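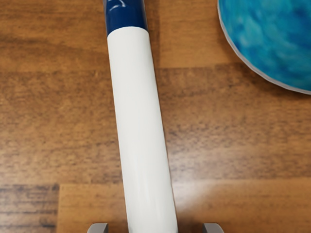
Stovcombe, July

Progress report to the Dervishi fund: simulated training for pick-up tasks, second period
Prepared by Mimoza Trajkovski, with Georges Nseir and Murray Dunstan

Work in this period went into the wrist-view grasping policy. The aim set out in the proposal was to train on rendered tabletops only and then measure how much of the skill carries over to the arm in our lab. The first half of that is done. The second half has started and is behind schedule.

The simulated set now holds 1740 episodes. Each one puts a single target on a wood-grain table, sometimes with a plate or other tableware nearby, and the policy sees only what the wrist view gives it. Long cylinders, such as the white one with the navy end, have taken most of our time. They often run out of view at both ends, so the policy has to choose a grasp point without seeing the whole object. It also has to work out the tilt and turn the open fingertips to match before closing.

The first version of the policy did poorly on tilted cylinders. It lined up with the table grain about as often as with the object. Georges traced this to the table textures, which came from a small pool and nearly always had the grain running the same way. We now rotate the textures and change the plank layout and the glare from the light at random.

After retraining we ran 527 test episodes on layouts held out from training. Missed grasps on cylinders fell by 46 percent compared with the first version. Results on short objects did not change by an amount we would report. Most of the remaining misses happen when the fingertips close too early, with one of them still over the object.

Transfer to the real arm has been tried on 25 grasps so far. That is too few for a rate, and we are not giving one. The policy turned the gripper the right way in most trials but tended to stop short of the table. Murray thinks the simulated wrist view is mounted slightly too low and is measuring the offset again.

Spending is within budget. The rendering time bought from Codarik is nearly used up, and we expect to move the remaining runs to our own machines. The replacement fingertips from Seka arrived late, which cost us most of the lab time planned for this period.

Next period:
Correct the wrist view offset and render the cylinder episodes again.
Add a penalty for closing early.
Complete the real-arm trials with the new fingertips.

We ask that the date for the transfer results be moved back by one month. Noémie Lefèvre has the revised schedule and the test logs.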